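Plodell Wire Hangers, Pack of 52: Product Review

The Plodell wire hanger is sold in packs of 52 in assorted pastel colors. The Meraldale Household Goods Desk tested one pack over 19 weeks, beginning in May, in a shared laundry room serving a residence hall. The hangers were used with the Arain freestanding rack, which the residence already owned.

Each hanger is a single length of coated wire with a plain lower bar. The coating is smooth and left no marks on light cotton. The shoulders are narrow, and wide-necked tops tend to slide to one side unless they are centered with some care. Heavier knitwear should be dried flat or placed on a broader hanger – the wire bowed under a wet sweater and did not fully recover.

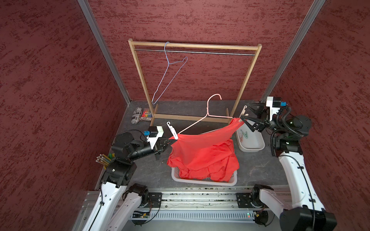 A red garment on a pink hanger above the laundry basket, with a light blue hanger on the rack.

The hook is the strongest feature. It passes easily over a thin rod and turns freely, so garments can be hung facing either direction. On the thicker rail of the Jurport wardrobe, the same hook was a tight fit and had to be pushed into place.

Two hangers lost coating at the twist below the hook during the test period. Plodell replaced both under its standard terms, although the claim form required the batch number from the original carton. Purchasers are advised to keep the carton.

The pack is recommended for shirts, light dresses and children's clothing. It is not recommended for coats. Storage remains a minor drawback – loose hangers tangle quickly, and a shallow tray is not included.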